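## 4. Fitting the window side of the Tadex booth

Do this section after the base is level and the curved frame is bolted up. Leave the room lights on so you can see the seams while you work. Allow 300 mm of free space all around.

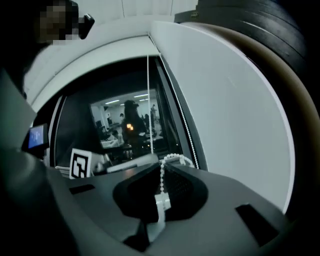 1. Wipe the edges of the window opening and the curved panel with a dry cloth.
2. Lift the white panel into place until its straight edge meets the window frame. Do not force it. If there is a gap, loosen the frame bolts one turn and try again.
3. Seat the black rubber ring around the outside of the panel. Start at the top and press it on with your thumbs - do not use a screwdriver.
4. Check the bead strip along the seam. It should lie flat from end to end. Press down any part that lifts.
5. Let the white string hang free in the window opening and wait for it to stop moving. Compare it with the level mark on the base. If they do not agree, go back to section 3.
6. Tighten the frame bolts by hand, then a quarter turn with the wrench.

**Note:** The ring may feel stiff when it is new. Leave it in a warm room overnight before fitting.

**Caution:** Two people are needed for step 2. Keep fingers out of the seam.

**Caution:** Do not use solvent cleaners on the ring or the panel.

Replacement rings are ordered from Cladbridge as part 3873. The bead strip is part 1463 and comes in 1000 mm lengths - cut it to fit with scissors.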